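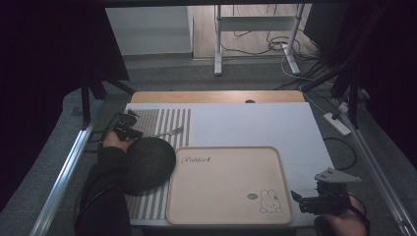 Can it clear the table yet? Ten weeks with the Ronora two-hand kit

I've been threatening to write this review since October, so let's get to it. The Ronora kit is a pair of handheld grippers plus the training software. You hold one in each hand, do a chore with them, and the recordings go toward teaching a robot arm to do the same chore without you. I paid 591 for mine (secondhand, from a shop in Jurnville that was clearing out demo units) and I've now spent more evenings than I want to admit picking up cutlery with it.

My test is table clearing. Fork, tray, mat, one fuzzy gray ball, all on a white tabletop. The tray has a bunny drawn on it and the word Rabbit in curly writing, and I'm fonder of it than a grown adult should be. The job sounds silly simple: fork onto the tray, ball onto the tray, done. My nephew could do it half asleep!

First, the good stuff. The grippers are comfortable. I expected sore wrists after an hour and didn't get them. The jaws close smoothly and you get a feel for the squeeze pretty fast, maybe by the second evening. The ball was easy from the start, because it's big and fuzzy and the jaws just sort of sink in. Trays are fine too, as long as there's a rim to grab.

Now the fork. Oh, the fork. It's small and it lies flat, and flat things are where this whole business falls down. With fingers you'd tip it up with a nail and never think about it. With jaws you have to come in low and pinch across the handle, and if you're a hair too high you close on nothing and feel like you're at one of those claw machines at the pizza place. I got decent at it. The arm, trained on my recordings, got it 10 times out of 29 on its best night, and a couple of those I'd call generous.

The striped mat made things worse, by the way. On the plain white top the arm found the fork more often. Put it on the gray and white stripes and it would hover, think, and then pinch a fold of mat. Cecilia Frimpong, who runs the Ronora users' board, told me to record more on the stripes and mix up the angles. I did, and it helped some, though she also says she went past 3000 recordings before hers stopped grabbing placemats. I have a job and a dog, so that's not happening.

Gripes about the kit itself: the cable on the right gripper wants to be wherever your elbow is, and the manual skips setup and goes straight to a chapter on "skill libraries." I tried the Flanisow software too (it reads the same recordings) and its menus are much friendlier, but it crashed on me twice while saving, so back I went.

Would a machine clear my table tonight? Nope. It would bring me the ball, think hard about the fork, and leave the crumbs. Lamptey's one-armed kit is cheaper, and if you only want to move cups and boxes, get that. If you like tinkering and want two hands, the Ronora is worth it at the used price. I wouldn't pay full. Mine's staying on the table for now, and I'm starting on spoons next.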